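Bartender project for the June showcase: pour first or stir first?

efrain_a
Hi all, and sorry in advance for the length! Our club (9 students, 4 of them brand new) is doing a two-arm drinks station for the Illorport showcase in June. I'd love to start with the stirring, which is the part people will stop and watch, and the kids are already so fond of it. Gintarė, who coaches with me, wants pouring solved first. What did your teams do?

piret.l
Pouring, with all my heart. We did a mocktail project at Meireles and spent weeks on a lovely stir – then our arm kept knocking the cup over when the bottle came near it. Heavier cups helped us a great deal.

vovomow_dad
I'll disagree with Piret a little, kindly meant. A bar spoon is thin and slides around in the fingers, and if you leave it to the end you'll run out of evenings. Give the new kids the spoon and let the others pour. We asked for 20 clean pickups before anyone could add liquid, and they got quite competitive about it.

piret.l
Fair enough, splitting the group is sensible. I still wouldn't show a stir to parents without a pour in front of it!

efrain_a
Thank you both, this is such a help. We'll split up, and I'll pass the 20 pickups along as my own clever idea. Piret, we're still on the small clear plastic cups, so I'll hunt for something heavier. I'm adding a picture of our table so you can tell me if the bottles are too close together.
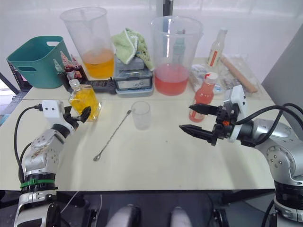 Our drinks station, with the bar spoon by the cup and the yellow bottle near the left gripper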